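In Praise of the Slow Walk

I have tried a lot of things in the name of feeling better. I have sat on cushions until my feet went numb, I have breathed through one nostril and then the other, and I once spent a whole April drinking warm water with lemon before sunrise. Some of it helped! But the practice I keep going back to, the one I would press on every friend and stranger if they let me, is walking meditation, and I think it deserves a much bigger place in the way we teach people to be quiet with themselves.

Most beginners are told to sit. Find a chair or a cushion, straighten your back, close your eyes, watch your breath. It's good advice for plenty of people. It was terrible advice for me. My knees complained, my mind ran off to the grocery list, and after ten minutes I was more wound up than when I started. I figured I was bad at meditation, the way some people are bad at singing, and I let it go for years.

Then I went to a weekend retreat in Pultholm, mostly for the food, and on the first morning the teacher sent us outside. We were told to pick a stretch of path, 17 steps long, and walk it. At the end, stop, stand, turn around, walk back. That was the whole lesson. I thought it was silly for the first few laps (I felt like a guard outside a very dull palace), and then something in my shoulders let go and I noticed my heel touching the ground. I mean I really noticed it, the heel and then the ball of the foot and then the toes spreading, and I wanted to laugh out loud.

Walking like this is old. Buddhist monks and nuns have done it for many centuries, pacing back and forth between periods of sitting, and in Zen halls it has its own name, kinhin. Christian pilgrims walked labyrinths on cathedral floors. So it puzzles me that so many classes treat it as a stretch break, five minutes to wake up the legs before the real work starts again. For a lot of us the walking is the real work.
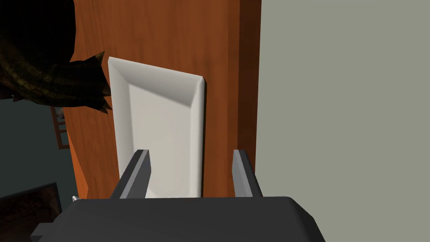
Simulated scene: open gripper and white tray

What I love most is how much there is to feel. The breath is subtle, and a beginner can lose it in a second. A footstep is big. Your weight moves, your hips shift, the air touches your face, and if you drift off into worry there's another step coming right away to call you back. You get a fresh start every second or so! I can't think of a kinder way to learn attention.

I also think it asks less of your living room. You don't need a mat, an app or a special corner with a candle in it. I do mine in the hallway when it rains and behind the Tevside library when it doesn't. There is a lovely flat piece of ground there, with a low wall at one end, and I have worn a bit of a line in the grass by now.

People ask me if counting steps is part of it. Please don't! I wore a tracker for a while and it told me I had done 1403 steps in one session, and the next day I caught myself trying to beat it. The number had climbed right into the practice and was running the show. I took the thing off and put it in a drawer.

There are fair points on the other side. Sitting still shows you things that movement can cover up, and a restless person can use walking to dodge a feeling that wants some company. I've done that myself. My answer is to stand for a while at each end of the path, longer than feels comfortable, and let whatever is there catch up with me. And of course not everyone walks easily. The teacher in Pultholm had one student moving her hands slowly from her lap to her heart and back, with the same care we were giving our feet, and she seemed every bit as absorbed as the rest of us.

So if you run a class, try giving half of it to the path. If you have a cushion you feel guilty about, leave it where it is tonight and go find yourself a short piece of floor. Take your shoes off if it's warm enough. Go slower than you think you should, then a little slower than that, and when you reach the end, stand there a minute before you turn around.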